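Home News Workshops Events About Contact
Search this site Enter keywords Go

Setero kitchen trials on hold after wrist fault

March 4, 2025

Well, we've had to hit pause! The Setero two-armed kitchen robot is off chopping-board duty while Homa Sharifi and I chase a fault in its right wrist, and I'm a bit gutted to be writing this one up.

It showed up on run 118, in the simulator (thank goodness). The right hand got its order to stop and kept creeping for another 65 milliseconds — not much on paper, plenty if your fingers are nearby. Homa went back through the logs and found the same creep in 43 earlier runs. The left arm has behaved itself the whole way through.

Muthoni Lema at Horkden, who built the wrist controller, reckons a stop message is getting stuck behind the position updates. She's sending us a patch, and we'll do 1000 clean simulated runs before the real arms get powered up again. Our August open day is still going ahead, so please don't cancel your bookings. 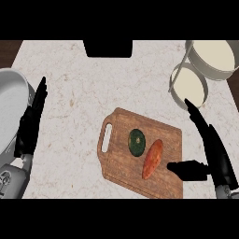
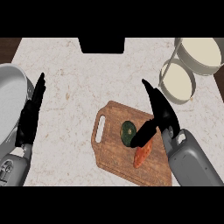 Simulated bench, right hand at the cutting board.

Was anyone hurt?
The fault has only turned up in simulation, and the real robot has been switched off at the wall since we found it.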